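Notes on the Dorndale dice folder, kept by Booker Bellamy.

## Contents

- 1,002 pictures of dice and soft blocks on a wooden table
- `plush/` holds the big fabric pieces
- `small/` holds the hard dice
- Mixed sizes go in `plush/`

## Samples

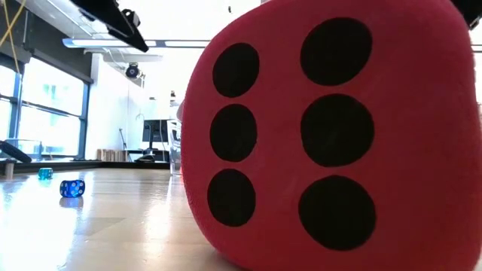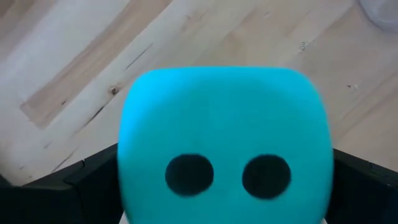
*First: red plush die, six pips showing, with two small dice. Second: turquoise soft piece, close up.*

## Labels

Color comes first, then size. Use `blue` and `teal` as separate values. Leave `pips` blank if the face is unclear. About 700 entries have a pip count so far. Send label fixes to Booker by Wednesday.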